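Edik (tabletop arm kit)

Edik is a small robot arm sold as a kit by Jusside, and I've been looking after this article about it for the club wiki long enough that I may as well write it the way I talk. You buy it in a box, you bolt it to a table, and after a weekend of swearing you have an arm with a two-finger gripper that will pick up most things you can pick up with a clothespin, plus a few you can't. The current version is usually called the Edik 2, though the box doesn't say so anywhere.

Name and origin

The name is short for nothing, as far as I've been able to find out. Jusside started selling the arm in April a few years back as a bare set of plates and motors with a parts list and a drawing. There were no instructions to speak of! The first proper manual was put together by Farico, the reseller, and it's still the one most people print out. Jusside's own manual came later and is nicer to look at, but it skips the bit on centering the motors before you put the links on, and that's the bit everybody needs.

What's in the kit

The full kit has 652 parts if you believe the packing list, and most of those are screws. The rest is the base, the links, the motors, the gripper, a power supply, a control board and a bag of cable ties that is never quite big enough. A table clamp is included. A camera isn't, but there are holes for one near the wrist and the software has a page for it in the settings.

Price at the time of writing (28 February 2025) is 1326 dollars for the full kit from Farico. Jusside sells the same thing directly and charges extra for shipping, so check both. There is also a bare gripper for people who already own an arm from someone else, and I think that's the better buy if your old arm is stiff enough to carry it.

Building it

Give yourself two days. I did mine in one and had to take the elbow apart again the next morning, having put a spacer in backwards (the two sides look the same until you hold them up to a light). The holes line up well, the screws are decent, and the motors come labeled. The cables are where people lose patience -- you need enough slack for the full swing of the joint, and not so much that a loop catches on the table. I leave a bit more than the manual says and tie it down in two places.

The gripper goes on last. It comes half assembled, with the fingers already on, and you only need to set the gap. Close it all the way, back it off a hair, save that as zero. If the tips cross when you close them, loosen the finger screws and start over, and don't try to bend anything.

Software

The stock program is called Queiroz and runs on any ordinary computer. You move the arm by hand, press a key, move it again, press the key, and then it plays the whole thing back. That's really all most of us use. There's a second mode where you type in positions, which is better for jobs you want to repeat for weeks, and a simple scripting page that I like a lot more than I expected to. Updates are free. Save your old settings before you install one, though, as the update wipes the gripper zero every time (I've written to Jusside about this twice).

The gripper in use

People ask about the gripper more than anything else, so it gets its own section. The fingers narrow down to points, and they're good on thin stuff: wire, string, the handle of a small brush, the corner of a piece of card. They're poor on anything round and heavy. A full mug is asking for trouble. Grip is set in the software on a scale of one to 60, and I keep mine at 10 for nearly everything.
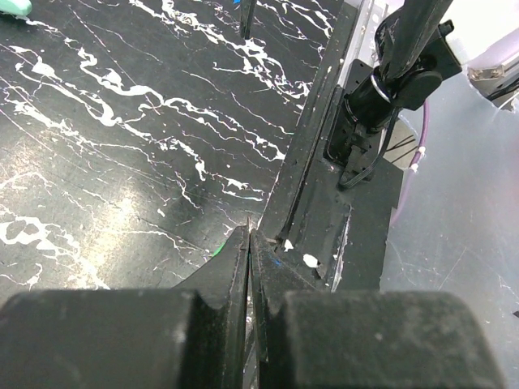 Aurelia Dinu wrote in to say that the points are too fine for shop work and that she'd swap them for something blunter on day one. She runs hers much harder than I do, and she has had a tip slide off a bolt head often enough to be tired of it. Blunt tips are sold separately by Farico. I've tried a pair and they do hold a bolt better, but I went back to the thin ones within a week, mainly for the string.

Black parts show every bit of dust and paint, by the way. A dry brush is fine for cleaning. Keep solvents off the finger pads, and wipe the tips before you set the zero again, or a dried blob will throw the gap off.

Spares

Finger tips, pads, cables and single motors can all be ordered from Farico by part number. The numbers are on the last page of their manual. Links and plates only come from Jusside, and you have to email them for a price.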